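4. Rules for Scenes, and Who Has to Follow Them

4.1 Why a kitchen needs a rulebook

Our first release of the Worgate kitchens came with no rules at all. We had a shared folder, a scene editor, and the belief that everyone on the project knew what a kitchen was. Everyone did. Unfortunately, everyone knew a different one. Counter heights followed the childhood homes of the people who built them, and one early layout had a dishwasher whose door, when opened, passed through the neighboring cabinet with complete confidence. A policy trained there learned to open the dishwasher very well. It did less well in every kitchen where cabinets are solid.

The rules in this section were written after that experience, in May, and revised twice. They cover three things: what must be true of a scene before a robot is placed in it, what must be true of the robot's starting pose, and what must be written down when either rule is broken. The last part is the longest, for reasons the reader can probably guess.

4.2 Scene rules

Every scene in the set must pass 11 checks before it is given a number. Most are dull and are listed in the appendix. Four caused enough argument to deserve a paragraph here.

Fixtures stay fixed. Sinks, counters, and cabinet bodies are welded to the world, and no contact force may move them. The Altby scenes used a very heavy free-standing body for the counter instead, on the theory that nothing would ever push it hard enough. Something did.

Handles are geometry. A handle painted on as a texture looks fine and can't be gripped. Each handle must have its own collision shape, with enough clearance behind it for the fingers. Builders dislike this rule because small drawer pulls take longer to model than the drawers they belong to. We sympathize and have kept the rule.

Clutter is declared. Objects that play no part in the task are allowed and even encouraged, but each one must be listed as a distractor, with a flag saying whether it can move. A kettle nobody mentions in the scene file is a kettle that will be blamed for a failed episode three weeks later.

Joints have limits, and the limits are tested. Doors and drawers are swept through their full range with the rest of the scene in place. Any overlap with a neighbor fails the scene. This is the dishwasher rule, and it's known by that name even in the paperwork.

Figure 2 gives a view from one of the kitchen scenes, taken low and behind the arm. We use it when training new builders, who tend to judge a scene from the most flattering angle available.

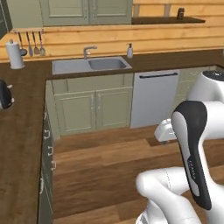 Figure 2. Simulated kitchen with sink, dishwasher, and green cabinets, viewed from low behind the arm. The gripper points toward the dishwasher.

From this side it's easier to appreciate why we care about base cabinets as well as counters. The dark link overlaps both the dishwasher and the cabinet to its right in the view, and a reviewer who signs off from this angle alone has no business saying whether the two are clear of the arm. The rule is therefore that clearance is never judged by eye. It is read from the distance query, and the number goes in the log. A rendered view may be attached to a review, but it counts as decoration.

4.3 Starting pose rules

The arm must begin each episode free of contact, with every joint inside its soft limits, and with a straight path of at least 8 centimeters available to the gripper in some direction. The last condition was added for robots that started in legal positions from which no legal move was possible. The simulator accepted these without complaint. So did we, for a while.

Starting poses may be randomized, and in most of our tasks they are. The random range belongs to the task and must be stored with it. In the Kozma branch of the project the range lived in a script on one person's machine, so that the published starting poses were, strictly speaking, a matter of who was at their desk. Győző Pintér moved them into the task file and has asked that this be recorded. It is hereby recorded.

Base placement is treated separately. A scene builder may propose a place for the base but may not approve it, and the approver must be someone who didn't build the scene. We tried the opposite arrangement. Builders approved their own work at a rate that did them credit as optimists.

4.4 Exceptions

Any rule may be broken with a written exception. The exception names the rule, says what was done instead, and gives a date on which it will be looked at again. It has to fit in one paragraph. Longer exceptions are returned, on the grounds that a person who needs two paragraphs probably needs a different scene.

At the time of the last audit, November 19, 2024, there were 23 open exceptions. The largest group concerned joint friction, where builders had used a single value for every door in a kitchen. We allow this for now, provided that results from those scenes aren't used to support any claim about opening force. The next group concerned missing distractor flags, and we have been less patient with those, as the fix takes less time than the paragraph.

Exceptions expire. If the review date passes with no action, the scene is pulled from the default set and can be used only by asking for it by name. Branport, our partner on the evaluation side, considered this harsh until one of its own benchmark runs turned out to rest on an expired scene. The rule now carries its signature as well as ours.

4.5 What the rules do not cover

Passing all checks says nothing about whether a scene resembles a kitchen in which anyone cooks. A scene can be valid and strange. We considered a rule on realism and dropped it after the first meeting, which was spent on the correct position of a dish rack and reached no finding. Layout variety is handled by sampling, as described in Section 5, and the dish rack remains at the builder's discretion.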